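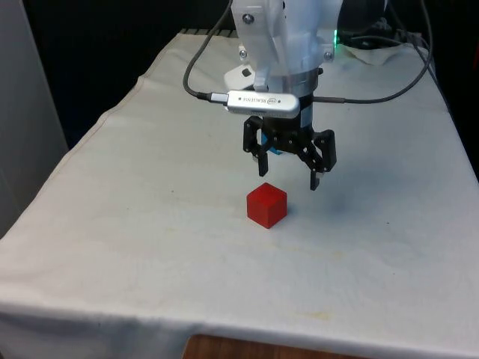
Gripper open over the red cube, Skirnetti open day, 1/19/24

Forum: Arms and Grippers
Thread: Skirnetti open day, cube demo notes

dcantero
Notes for those who couldn't attend. The task was pick and place with small cubes. Depth camera is a RealSense on the front of the wrist. The planner is Dronudeo, their own code. Calibration was done before the doors opened. I asked for cycle times and didn't get any.

benchvise335
Wrist mount is fine for locating the part. I don't trust it for confirming the grip. At close range the fingers block too much of the cube.

dcantero
View from down by the wrist, looking up at the fingers. Cube is held at an angle, lower corner tucked between them.
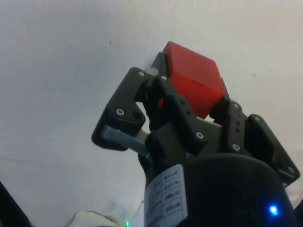 Re: grip angle

benchvise335
A tilted cube is a bad grip. If you stack from that, the error goes straight into the placement.

trini_g
Disagree. It depends on what you do next. For a drop into a bin, the angle doesn't matter. For stacking, regrasp or correct it at the wrist. I work with linkage fingers at Dremero and we accept some tilt on loose parts.

benchvise335
Then the demo should state a tolerance.

dcantero
They had two colors out, red and blue. With the red one gripped just clear of the cloth and the blue one sitting in front of it, clearance to the neighboring part is the thing I would want measured. 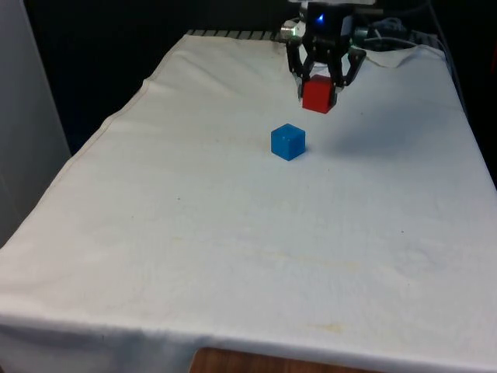 I sent Trinidad Goicoechea my questions on that, and she is adding hers before they go to Skirnetti. The next open day is in July.

trini_g
Mine are finger force and cable routing at full wrist rotation. Will post the replies in this thread.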